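3.2 Bimanual transfer of deformable containers

Transfers between hands were treated as a separate skill from picking and placing. In the earlier Dillmont protocol the receiving hand closed on a fixed timer after the giving hand reached the exchange pose, and most drops happened in the interval between contact and release. We replaced the timer with a contact condition on the receiving side and kept the rest of the controller unchanged. Commands to both arms are issued at 50 Hz. The policy receives the head image, the joint positions of arms and fingers, and the commanded pose from the previous step.

Objects were soft plastic bottles and tubes of the sort found in a bathroom cabinet. Their walls give under load, so finger position alone is a poor measure of grip. The start layout for the Grollside task set is given in Figure 2.

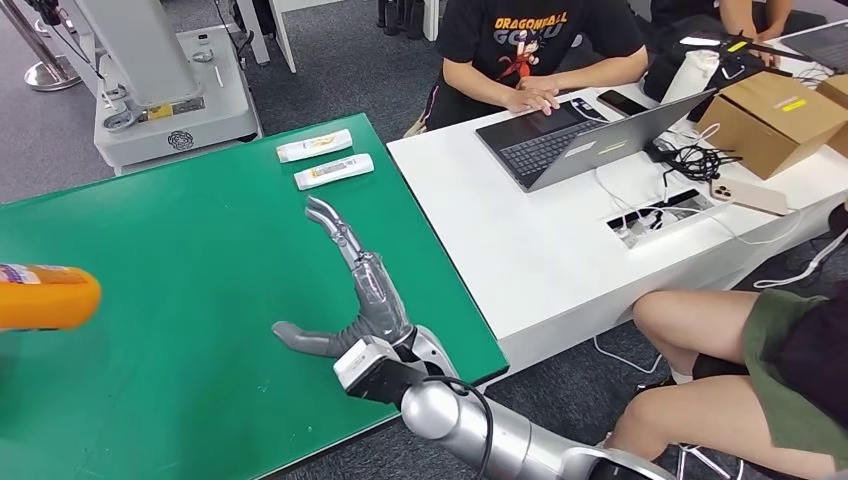
Figure 2. Task set at the Grollside site, head view.

Start poses were varied by hand between episodes, with no fixture or printed template on the table. Masilela (the operator for all recorded episodes) was told to vary the heading of each object and to leave enough room for the thumb to pass on the near side. Labels were not masked. The two white bottles lie on their sides, both pointing roughly left to right, and this is the harder condition for the policy, as the grasp must be planned against a low profile and the thumb has to clear the table surface before closing. We recorded 60 episodes in July and held back the last part of the set for validation. Episodes in which the operator reset an arm before release were discarded and not replaced.

The exchange pose is defined relative to the torso and does not depend on where the object was picked up. The giving hand holds the object by its bottom end and keeps the long axis close to horizontal. The receiving hand approaches from underneath with the fingers open. Closing begins when the estimated gap between palm and object falls below a threshold set once per object class, and release is delayed until finger current on the receiving side has settled. 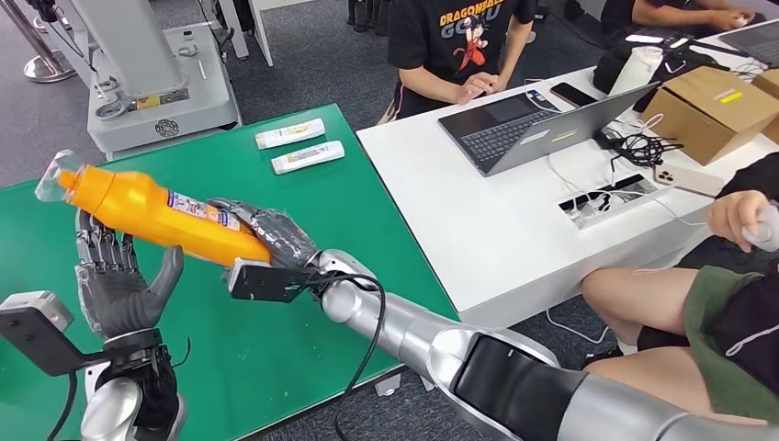
Why not let the receiving hand close first and adjust the wrist afterward?

Early closing loads the object from two sides while the wrists are still moving, and a soft wall then hides the error until release. Waiting costs a little time per transfer and leaves the two wrist poses independent up to contact.

Training followed the Vamusik baseline, with 2 changes: the gripper channel was widened to one value per finger, and the loss on finger targets was weighted more heavily during the exchange phase. Phase labels were assigned by the operator after each episode. Where the label boundary was unclear, the earlier time step was used.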